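Search posts, people, tags

Yulan Xiong
12/01/2021

1/ Notes on what automation has changed in the dish room at the Woravbridge canteen, where I run kitchen systems. Posting because the Tridmont site gets the same setup next and their crew has been asking me the same things by text.

2/ Baseline. Lunch is 1000 covers on a normal day. Before June, the clean end of the dishwasher took two people per shift: one pulling plates off the belt, one racking and sorting by pattern. Sorting matters to us. We run mixed ceramic, and the serving line wants like with like.

3/ The job that hurt people was racking. Same wrist turn, same reach, for the length of a lunch. It was also the post everyone traded away when the rota went up.

4/ The cell is a two-arm unit from Jerkine. We kept the belt and the dishwasher. The work is plate to rack, on edge, one plate per slot. Cups, trays and cutlery are still done by hand and will stay that way through next year.

5/ We don't try anything on the line first. New plate types go on the bench cell, a white table with side walls, two arms and a wire rack at the back. Patterned plates get bench time because a busy print and a shiny glaze both upset the edge detection. 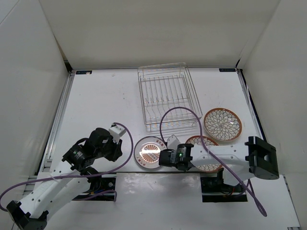 6/ Acceptance rule for a plate type: 80 consecutive placements on the bench with no chip and no human touch. If it fails at 79 it starts over. The crew thought this was excessive. They changed their minds after the soup bowls, which never passed and are still racked by hand.

7/ Speed. The cell is slower than a good person and steadier than a tired one. Over a full lunch it handles nearly 70 percent of the plates. The rest go down the side chute to a person – odd sizes, anything with food left on it, anything the cell declines twice.

8/ Staffing. No posts were cut. The two clean-end jobs became one clean-end job and one floating job. The floater clears stops, checks for chips, refills racks and covers the dirty end at peak. Different work, and the floater walks a lot more.

9/ What people complain about now: stops. A stop used to be your own decision. Now the cell stops and you have to drop what you're holding and go look. We moved the alert from a buzzer to a light over the chute and that helped some.

10/ Pay. The floater post is graded one step up. It took longer to get that through than to install the arms. Tridmont, settle this before delivery.

11/ Training is half a shift. Most of it is how to stop the cell, how to clear a plate, and when to leave it alone and call. Cable checks go on the opening list with the belt checks.

12/ Still open: chips. I can't say yet whether the cell chips fewer plates than we did. The old breakage log was a tally on a whiteboard and it got wiped most weekends. Ask me when I have a year of data.

13/ The Zhong racks have tighter slots and need a new placement height. That's next on the bench.

Comments (3)

dishpit_dan
What happens on the days the cell is down? Do you still roster for it?

Yulan Xiong
The floater goes back to the clean end and we pull one from prep. Slow lunch, but it works.

m_okell
Grading the floater up is the part our place skipped. Everyone good left the post.

Contact | Terms | © 2021 | Back to top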